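The Update Will Not Save Your Electric Car

By Treasa Corrigan
April 2018

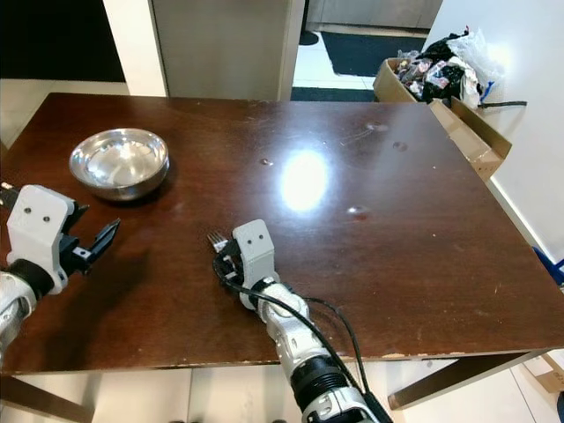
Every carmaker with a plug to sell has now learned to say that its car gets better after you buy it. I have heard it from Suvano, I have heard it from Grestix, and in January I heard it from a very pleasant man at the Pranisby dealership who wanted me to sign a four-year lease before lunch. The car, he said, is a platform. I grew up being told that the things you pay real money for wear out, and I still eat breakfast at the evidence. My table has dents in the top and a front edge where the dark finish has chipped off and the paler wood shows through. No one ever promised me it would improve. I paid for a table, I got a table, and the wear is mine to put up with. With the electric car I am being asked to pay for something else, a thing that will exist later, if all goes well.

I should say that I like electric cars. I have driven a Suvano for over 12 months now. It is quiet, it is quick away from a light, and I don't miss gas stations at all. My complaint is with the sales pitch, and with how easily the rest of us in the motoring press have swallowed it.

Take the range figure. When the Suvano was announced the company talked about 200 miles on a charge. The car I collected did rather less than that on the highway in cold weather, as they all do, and the answer from the dealer was that an update would help. The update arrived one night and took long enough that I was late for work. It changed the font on the speedometer and moved the button for the rear defroster. Range was the same as far as I could tell. A second update put the button back.

You could say this is harmless. I'm less sure. A button that moves is a button you have to look for, and you are looking for it at sixty miles an hour with a fogged rear window. If a mechanic came to my house at night and rearranged my dashboard I would call the police.

Fionnuala Dunne, who spent years in the service department of a big dealer group and now runs her own shop, put it to me more bluntly. "They used to have to finish the car," she said. "A recall cost them a fortune, so they tested it. Now they figure they can fix it from the office." She has a customer with a Grestix whose charging port would not release the cable. The fault came in with an update and went away with the next one. In between, the man had a car chained to his own garage wall, and the help line told him to wait.

The companies' answer is that the old way was worse. A fault in a conventional car stayed there until somebody booked an appointment, and plenty of people never did. I grant that. If there is a bug in the braking software I would like it gone by morning. But a safety repair sent over the air is a repair, and it ought to be described that way, in writing, with a date and a plain account of what was wrong. What I get is a cheerful note on the screen thanking me for my patience and telling me about "improvements to your driving experience." I have asked Suvano three times what was in the last one. The replies were very polite.

Then there is the matter of what you own. The Grestix is sold with heated rear seats fitted in every car and switched off in the cheaper ones. Pay $538 and they come on. The wires are there, the elements are there, you have been hauling the weight of them since the day you drove off, and a line of code stands between your children and a warm seat. The company calls this choice. I think most buyers, if it were laid out for them in the showroom, would call it something ruder.

It gets murkier when the car is sold on. Does the second owner keep the seats? I put the question to two dealers and got two answers, both given with total confidence. Nobody at Grestix would put either one in an email. Used buyers are the people with the least money to lose, and they are being asked to guess whether the features in the ad will still be working when the title changes hands.

And what happens when the company gets bored? Phones are dropped after a few years and we grumble and buy another. A car is supposed to last much longer than that. Flanagan, the new outfit with the handsome pickup and no factory yet, says it will support its vehicles "for life." Whose life? Flanagan has not built a truck. It has taken deposits for one. I would be more comfortable with a promise that had a number in it, and I would be more comfortable still if somebody other than the company held the money to back it up.

I'd ask for a few dull things. Sell the car on what it does today. If a feature is coming, take it off the window sticker until it comes. Keep a public record of every update, and let the owner say no to anything that isn't a safety fix. Tell the buyer how many years of support are included – a figure, on the contract, next to the battery warranty. Suvano could do all of it by summer if it wanted to, and so could the others.

I don't expect it. The pitch works too well. I watched it work at that Pranisby dealership, on a couple at the next desk who had come in worried about the small trunk and went out talking about what the car would be able to do next year. It will still have a small trunk next year.

I didn't sign, for what it's worth. The man has called twice to say that the new software is very close.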